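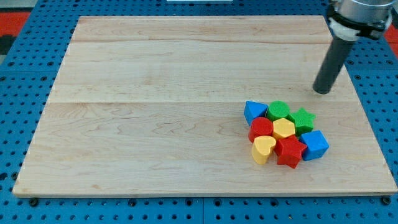
25/09/2020
By Annelies Lehner

The Ranar cell has been on our floor since April, and I have been asked more than once for a page that shows how it is kept running. The sales sheet from Prevlow says the cell needs "minimal attention." I look after it, and I would like to see what they call a lot. The notes follow the order in which I go around the cell in the morning, and they are meant for whoever takes over from me when I'm away.

The base
Blue panels, punched with round holes on a regular spacing. The idea is that you can bolt anything anywhere and find the same spot again later. You can, as long as every panel sits flush with its neighbor, and two of ours didn't when we got them. I run a straightedge over the seams before I trust any position that was taught on the other side of one.

The board
Pale maple, planks joined edge to edge, lying on top of the panels. Rizzi wanted to sell us a machined plate for the same job and I still think wood was a fair choice for the money. It moves, though. After the heating comes on for the season I check the height at the corners and again near the middle seam. Anyone who tells you a wooden board stays flat all year has not owned one.

The grain
Faint wavy lines and a few darker streaks. Devendra Malhotra, who set up the vision side, was promised that the software would ignore them. It ignores most of them. If it starts reporting parts where there is only bare wood, look at the lighting before you touch any thresholds. The thresholds took him 2 days and I don't want them changed on a hunch.

The test pieces
Plastic shape-sorter blocks in red, yellow, green and blue: stars, a heart, a hexagon, a cube and so on. They go together in a tight bunch with hardly any gap between them, off to the right, with plenty of bare board to the left. Spread the same blocks out and any system looks clever. Prevlow's demo had them spread out.

The matte finish
The blocks have a slightly textured surface and don't throw glare back the way polished parts do. Good for testing positions, less good as proof of anything about shiny parts. I've asked for a run with real parts and I'm still waiting for someone to sign for it.

The tool
Long, dark gray, cylindrical, with a rounded tip, carried below the silver housing of the arm. With the arm parked low, the tip hangs just above the wood behind the green star. Wipe the tip with a dry cloth and look at it from two sides. The manual gives a service interval of 500 hours for the mount. I do it at 100. My reason is that the first mount was already loose well before the book said to look at it, and Sestent's answer was that we must have had an unusual one. Perhaps we did.

The collar
White, with a black band around it, at the bottom of the housing. Check that it hasn't turned. I put a pencil mark across the joint on the first day, and if the two halves of the line no longer meet, stop there and call me. Please don't twist it back and carry on.

Height check
Bring the arm down in slow mode over open wood, never over the blocks. Our reference height is stored as program 520. The display will tell you the arm is where it should be. It always does, so slide the feeler gauge under the tip anyway and write down what the gauge says.

The log
There is a paper sheet on the clipboard by the door. Prevlow keeps its own record, with a green bar for "cell health" that I have seen stay green with the air supply shut off. Fill in the paper one. Initials and readings are enough, and if you skipped a step, leave the box blank.

Spare screws for the panels are in the second drawer. The hex key that fits them is on the string, and it should still be on the string when you go home.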